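Gurberg Club Scorebook, 2000-Ball Edition 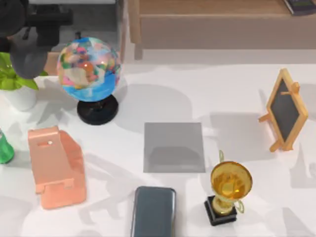

How many matches will one book see me through?

It depends on the format you play. The book has ruled space for 2000 legal deliveries, so a side playing twenty-over cricket will get 8 full matches out of it, both innings included, with a little room left over for a rain-shortened one. If your league plays longer games you'll want to keep a spare in the bag.

We've been making scorebooks at Trandmont for a good long while now, and the Gurberg is the one we reach for ourselves when we're sitting on the boundary with a flask and a couple of sharp pencils. It opens flat and stays flat, even on a breezy ground, and the paper is heavy enough that you can rub out a leg bye you gave as a wide without going through to the next page (we've all done it, usually in the last over).

Each match gets a double page for each side. Batters go down the left in the usual way, with a wide strip for every scoring shot, and the bowling boxes on the right are a touch taller than in the old Limsakul book — tall enough for an over with a few no-balls in it. Fall of wickets runs along the bottom, and there's a running total you can cross off as you go. We moved the extras next to that total in July, after a lot of kind letters from scorers who were tired of hunting for them.

At the back you'll find 7 pages for season averages, a plain guide to scoring symbols for anybody roped in at the last minute, and a pocket for loose team sheets.

What's in the pack

One Gurberg scorebook, spiral bound, landscape
One clear slip cover
Two pencils and an eraser

Product code: 3671
Cover colors: bottle green, navy, maroon
Ruling: pale blue on cream

Left-handed scorers can ask for the same book bound on the other side at no extra charge. Just put a note in the order box when you check out, and please do it before you pay, as we can't swap the binding once the book has been packed.

Clubs ordering for several teams may like the Grukunance box, which holds a season's worth of books and has a lid that doubles as a writing board. It's sold separately, and it will also take the older Limsakul books if you still have a few you're fond of.

Orders placed by 13th October will go out with the averages pages already dated for the coming season. After that we send the undated version, and you can fill in the year yourself.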